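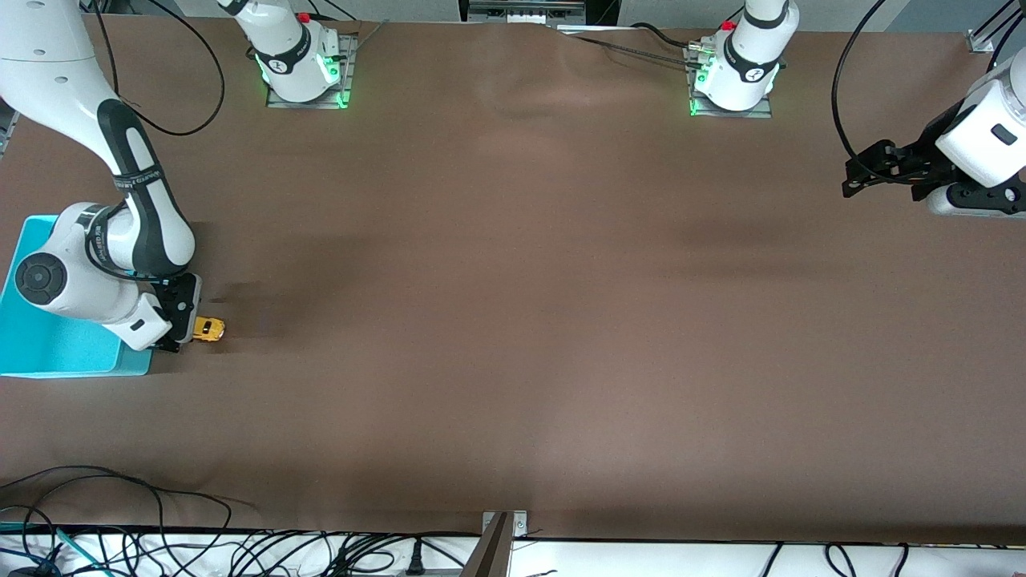 Two robot arms over a brown work table.

Wage budget wiped after promotion – is this a save bug or the board?

Posted by Lourenço Paiva, September 2020
7 replies hidden – 22 people have this problem

I am running a long career in Sketusska with a lower-league side, Bolada. We went up at the end of season 4. Before the promotion screen my wage budget had a surplus of 2,000 per week. After the rollover the finance page shows the new division's budget, but the surplus is gone and I am over the limit before signing anyone. The transfer budget looks normal.

Things I have checked:

Board confidence is green in every category.
No contract was renewed in the last month of the season.
The autosave from the day before rollover loads fine and still has the surplus. Rolling forward from it gives the same result every time.
I have one database edit installed, which only renames the cup competitions.

I read somewhere that promotion clauses are applied before the new budget is set, but I can't find them added up anywhere in the finance screens. Is there a way to see the total before the rollover? And can I do anything from the old autosave, or do I have to sell a player?

Dardo Lucero
Accepted – 22 people found this helpful

It isn't a corrupt save. If the same autosave gives the same number each time, the calculation is working from data already in your squad.

The rollover runs in a fixed order. Expired contracts are removed, then promotion and relegation clauses are applied to the contracts that remain, then the board sets the new budget. Your old surplus is not carried forward at any point. The board sets the new figure from expected income and the club's vision, and your existing wage bill is then compared to it. If several players have a promotion wage rise, the bill can go up faster than the budget does.

There is no screen that shows the total. You can get it by hand:

1. Load the autosave from before the rollover.
2. Open Squad, then Contracts, and change the view to Clauses.
3. Sort by Promotion Rise. The column is hidden by default, so add it from the column menu.
4. Work out the rise for each player whose contract runs past the end of the season. Ignore the others.
5. Do the same for staff. Coaches and scouts can have the clause too, and they sit on a separate page.

Loans need a separate check. If you pay a share of a loan player's wages, the share is a percentage, so a rise at the parent club is passed on to you. I had a winger on loan from Vergara whose cost to me almost doubled this way.

From the old autosave you have two useful options. You can renegotiate before the rollover and remove the clause in exchange for a signing fee, which comes out of the club balance and leaves the wage budget alone. Or you can ask the board for a wage increase after the rollover, once the season expectations meeting is done. If you ask before the meeting the request is refused automatically and you can't ask again until October.

If you are already past the rollover, move money across with the budget slider. The exchange rate is poor in the lower divisions but it will get you under the limit – check the transfer budget first if you have installments due.

Mallavard
4 people found this helpful

Had this too. I just moved the slider and sold my backup keeper. Take the cup edit off anyway, edits can mess with prize money. Not sure if that one does.

Lourenço Paiva

Found it. 7 players and the head scout all have the clause, and the total is more than the gap. I renegotiated the two biggest from the autosave and I am under the limit now. The cup edit made no difference, I tested with and without it.

Shares: 4 – Comments: 7

Related topics
Board refuses every stadium request
How to unlock hidden columns in the squad view
Loan wage share changes in the middle of the season
Youth intake date missing from calendar
Moving a Sketusska save to a second computer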